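Search this manual Search Clear
Print this section | E-mail this section

Section 9. Gripper Stall and Unexpected Release

9.1 Scope

Use this section when a Dokus two-finger gripper stalls on contact, reports fault 375, or opens without a release command. It applies to arms running the Foria controller with a wrist camera fitted. It does not cover loss of arm power or a stop raised by the cell guard. For those, see Section 11.

Fault 375 means that the finger motor drew more than its set current while the finger position did not change. The controller then removes finger torque. On grippers without the spring option, removing torque lets the fingers drift open, and any part held between them can fall. The arm itself may continue to the next point in the program unless Hold Arm on Finger Fault is turned on. It is off by default in Foria releases before 3.

CAUTION: A finger fault does not stop the arm. Press the stop button before reaching into the work area, even if the fingers look slack.

CAUTION: Do not clear fault 375 from the pendant while a hand, tool or cable is between the fingers. The fingers return to their last commanded position at full speed when the fault is cleared.

9.2 Before you start

You will need a 2 mm hex key, a lint-free cloth, the flat gauge supplied with the gripper, and access to the controller log. Set the arm to manual mode. Remove breakable items from the table and use the light practice items from the Brevness table kit or similar.

Save the log before you cycle power. The finger current trace is held in memory and is lost at shutdown. Entries for this fault begin with 375, followed by the finger position in counts. Full travel is 1,154 counts.

9.3 Finding the cause

1. Press the stop button. Confirm that the pendant shows STOPPED.

2. Open the log and find the first 375 entry. Ignore the ones after it. Repeated entries are usually the controller retrying the same move.

3. Read the position count in that entry. If it is below 209, the fingers were nearly closed. Go to step 4. If it is 209 or higher, go to step 7.

4. Check the commanded width in the program. A width smaller than the part makes the motor push against the part until the current limit is reached. Correct the width and repeat the move at low speed.

5. Check that the part width has not been entered in the wrong units. The controller accepts inches and millimeters and does not warn when they are mixed.

6. If the width is correct, check the finger zero as described in 9.5.

7. With the stop button still pressed, move each finger by hand through its travel. Resistance should be even. A tight spot on one side points to a bent linkage or an overtightened pivot screw.

8. Inspect the cable at the wrist. It must not pass between the linkage plates at any position.

9. Look for a finger resting on a part, a plate rim or the table. Downward contact loads the linkage from the side. The motor current rises even though the grip is open, and the fault is often blamed on the part width.

10. Release the stop button and clear the fault from outside the work area.

NOTE: If the fault returns at once with the fingers clear of everything, stop here and replace the gripper. Do not raise the current limit to get past it.

9.4 Contact check using the wrist camera

The wrist view is the quickest way to find the condition in step 9. Run this check in manual mode at the lowest speed.

1. Open the wrist view and turn on recording.

2. Step the program to the approach point for the part. Look at the fingertips. Neither should be touching anything.

3. Step to the grip point. Look for a fingertip on top of the part. If one is there, the approach is too low or off to one side. Raise the approach point, correct the offset, and begin again from step 2.

4. Step to the lift point. Compare the view with the grip point. If the program expects a part in hand and the gap is open, treat the move as a missed grip even if no fault is shown.

5. Save the recording with the log.

NOTE: The indicator light on the gripper body shows power and communication only. Green does not mean that a grip is good.

NOTE: Judge the gap from a still view. Items in the background may blur when the wrist is moving, and a blurred item near a finger can look as if it is being held.

9.5 Resetting the finger zero

Do this only after the contact check has been passed.

1. Press the stop button and wipe both finger pads.

2. Place the flat gauge between the pads. Close the fingers on it by hand until both pads touch it along their length.

3. On the pendant, select Gripper, then Zero, then Store.

4. Remove the gauge. Clear the work area and release the stop button.

5. Open and close the gripper 3 times with nothing between the pads. The closed count must be the same each time. If it changes, tighten the pad screws and repeat from step 1.

6. Turn on Hold Arm on Finger Fault before returning the arm to automatic mode.

CAUTION: Storing a zero with dirt under the gauge shifts every width in the program. Parts may be gripped too lightly and dropped during a move.

9.6 Reference views

Fingertip on top of the item on the plate, then an open gap between the finger pads:

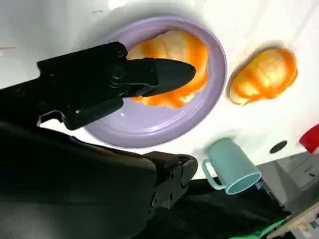
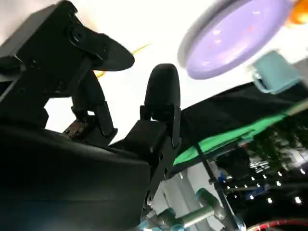

Reader notes on this section (1)

Zapata: Step 9 should come before step 4. We had 375 at a count of 180, so the chart sent us to the width setting, and we spent most of a morning changing a number that was already right. The finger was coming down on the part by a few millimeters every time. Raising the approach point cleared it. Please also move the caution about clearing the fault to the pendant page, where the person pressing the button will read it.

We use cookies to remember your manual version and language. Accept Manage settings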